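Ask people in Zirnitz what matters most to them and they'll say a good neighbor, and then, bless them, they'll keep talking until the coffee is gone. A March survey put the question to 619 residents, and 300 of them picked kindness ahead of money or success. 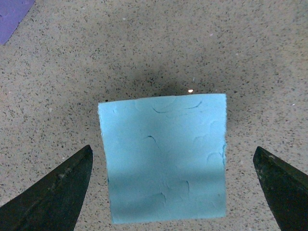
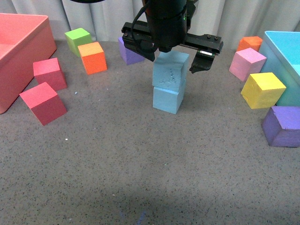
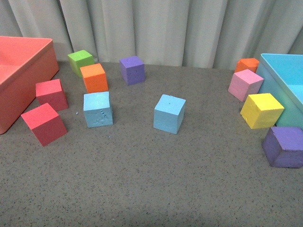
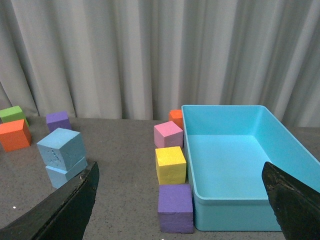 *Light blue turns up in all four pictures.*

Ekrem Öztürkmen, who is 97 and has lived on the same street since he was 7, chose patience (with a long story about his brother's goat, which I'll save for next month).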